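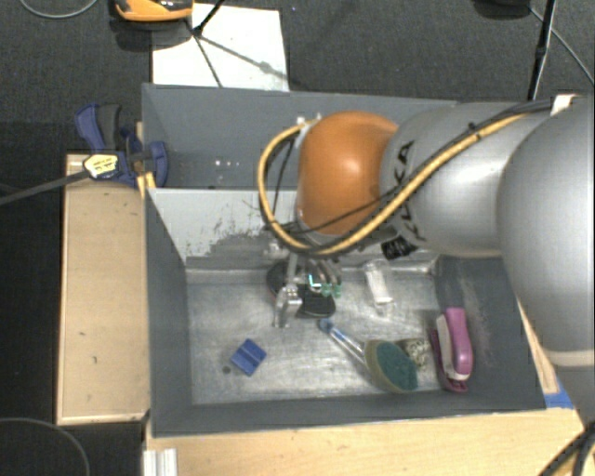 The arm had been in Hala Dabbas's garage for 18 days before it picked up anything on purpose.

She had bought it from a bakery equipment dealer in Otetti who was closing down and wanted it gone by the weekend. It cost $2000, delivery not included. Her brother Zein said you could get a decent used motorcycle for that. Hala said a motorcycle wouldn't sort the junk drawer, and Zein asked how long it took her to sort the junk drawer by hand.

"That's a different question," she said.

The junk drawer was the whole plan. She would tip it into the metal bin, the arm would go down, and one by one the things would come out and land in their proper places. She had already labeled the proper places. There was one marked KITCHEN, one marked DESK, and one marked WHY, which she expected to fill first.

By October the bin was clamped to the bench and the software, a free package called Petolo, had agreed to talk to the controller. Petolo had opinions. It thought the dish brush was a stapler. It thought the stapler was a stapler too, but it was less sure, and when both were in the bin it went for the brush every time.

"It's the handle," said Zein, who had come over to borrow a drill and was now on his second hour. "Staplers have handles."

"Staplers do not have handles."

"You hold them, don't you?"

She moved the stapler up against the side wall, where it would be harder to ignore. The arm swung over, stopped, thought about it, and lowered itself with great care onto bare metal. The fingers closed. It lifted the nothing, carried it across the garage and set it down in DESK.

"Well, it's gentle," said Zein.

She wrote that down. The notebook had a column for results, and so far the column said things like "shy" and "went for brush again" and, on one long evening, just "no."

They tried 8 more times. On the last one the fingers came down on the brush, properly, around the handle, and kept hold of it. The arm rose – slower than she remembered telling it to – and neither of them said anything until it had cleared the wall. It hung there dripping cable and dignity. Then it turned and let go over WHY.

Hala looked at the brush in the box. It had come with the house. She had never once washed a dish with it.

"Write that down," said Zein.

She was already looking for the pen, which was probably in the drawer.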